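Comparing two sets of hand-held gripper fingers

Fit the Trisero fingers first and set the head camera to 1150 on the exposure dial. Clear the floor so you can lean forward without stepping on the cable. Run each task for 19 seconds, then swap to the Lüthi fingers and repeat.
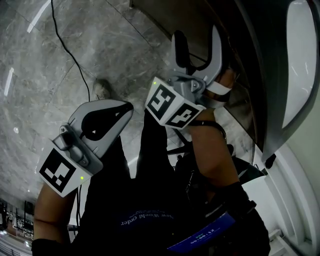

Marker tracking is the next check. Play the recording back slowly and note any stretch where the cube drops out. Turning the wrist changes which sides face the camera – the right-hand cube shows two markers at this angle, the left-hand one a single face. Do the same reach with both sets of fingers or the results won't compare.

Save both runs in the same folder and write down the finger set for each. If tracking is poor on both, lower the exposure to 700 and start again.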